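The Coil and the Tape: How a Zipper Is Built, and Why It Fails

Most zippers that get thrown away have nothing wrong with their teeth. The slider has worn, usually by an amount too small to see, and the rest of the assembly goes into the trash with it. In the repair room at Hudec, a bag and outerwear shop on the main street in Nokdale, the bench drawer that empties fastest is the one with replacement sliders in it.

A zipper has few parts. Two strips of woven tape carry the elements, which most people call teeth. A slider joins or separates them. Top stops and a bottom stop keep the slider from running off either end. On a jacket the bottom stop is replaced by a box and pin, which lets the two sides come apart completely. Everything else is trim.

The elements come in three common forms. Metal ones are stamped or formed from wire and clamped onto the edge of the tape. Molded plastic ones are injected directly around the edge, where a thickened cord gives the plastic something to hold. Coil zippers use a single length of nylon or polyester monofilament, wound into a spiral, flattened and sewn or woven to the tape. Each loop of the coil has a small bump pressed into it, and the bump locks behind the loops on the other side.

Coil is the usual choice for small bags, pouches, cushions and luggage. It bends around corners without gapping, it is light, and a burst coil can often be closed again by running the slider back to the end and starting over. A metal zipper with a missing tooth offers no such option. The drawback of coil is heat. An iron set for cotton will flatten it in a second or two, and flattened loops do not recover.

The size number on a zipper refers, loosely, to the width of the closed chain in millimeters. A number 3 coil is found on dresses and light pouches, a number 5 on most day bags, and a number 10 on duffels and tents. The number is often cast into the back of the slider. It is not enough by itself to order a replacement, as a number 5 coil slider and a number 5 molded slider have different internal channels. A slider from the wrong family may go on and even travel an inch or so before it jams.

Inside the slider is a wedge, called the diamond, which divides a Y-shaped channel. When the slider moves toward closed, the two rows of elements enter the arms of the Y at an angle. The angle spreads the gaps between elements, the rows mesh, and they leave through the single throat locked together. Pulled the other way, the diamond drives them apart.

The dimension that matters is the gap between the top and bottom plates. When the plates spread, the elements pass through without being pressed into engagement, and the zipper opens behind the slider. The plates spread for two reasons: abrasion on the inner faces, and side load. Side load is what happens when a bag is overfilled and the slider is used as a clamp to pull the edges together. The die-cast zinc used for most sliders is cheap and takes plating well, but it does not spring back.

Grumero, which makes sliders for bag manufacturers, tests them on a cycling rig. The chain is held under a fixed side tension while the slider is driven back and forth, and the standard run is 2000 cycles. Fifteen samples are pulled from each batch. In one series last winter, nine of the fifteen passed with no measurable change in plate gap. The others had opened slightly at the rear and would still have worked on a half-empty bag.

Contamination shortens those figures. Fine sand is the worst of the common materials, as it embeds in the softer zinc and turns the channel into an abrasive surface. Salt corrodes the plating and then the metal under it. A dry toothbrush along both sides of the chain removes most of it. Wax is a better lubricant than oil for this job – oil holds grit, and it stains the tape.

The pull gets little attention from engineers and a great deal from users. On a locking slider it does some mechanical work: a small pin or cam drops between the elements when the pull lies flat and lifts clear when the pull is raised. A fabric or cord extension changes the angle at which force reaches the slider, generally for the better. A short metal tab gripped between two fingertips tends to be pulled upward as well as forward, and the upward part of the force goes into the plates. A longer pull is easier to draw along the line of the chain. It also helps anyone with gloves on, or with weak grip.

Small pouches add a problem of their own. They have little mass, so the body moves with the slider unless it is held. A person opening one pinches the end of the tape with one hand and draws the pull with the other, and the force needed is set as much by that anchoring hand as by the zipper. Makers help by sewing a folded tab at one or both ends. Clostuler, which sews pouches under contract, sets its tabs 23 millimeters long and stitches them through the tape as well as the shell fabric, so that the load bypasses the side seam.
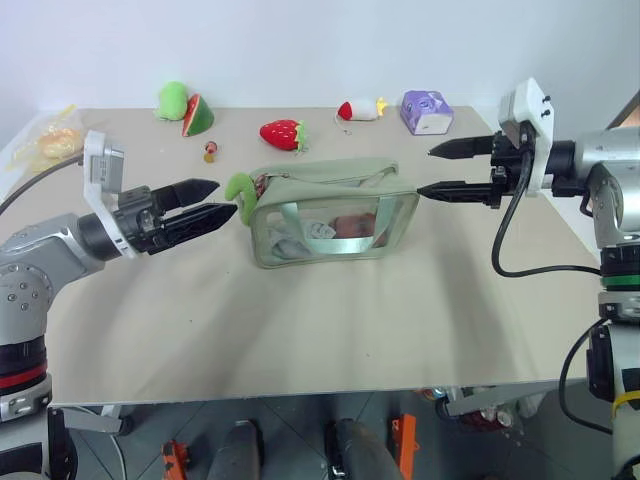 A soft pouch has little stiffness of its own to hold the chain straight. 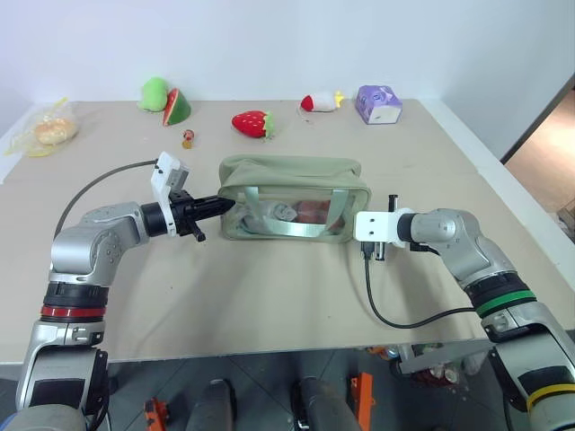 Repair is simple where the slider is the only fault. The plates can be closed slightly with pliers, squeezing the rear edge on one side and then the other, a little at a time. Too much pressure and the slider will bind, and zinc that has been bent twice often cracks on the third attempt. Where it has already cracked, the end of the tape is unpicked, a matching slider is fed on from the open end, and a few stitches across the chain serve as a new stop.

Digby Maihi thinks the pliers are overused. Squeezing a worn slider, he says, gets a customer through the season and then brings the same bag back with damaged coil, and the coil is the part that takes an afternoon to replace. He fits a new slider at the first sign of splitting and keeps the pliers for jackets that have to be worn home on a Saturday.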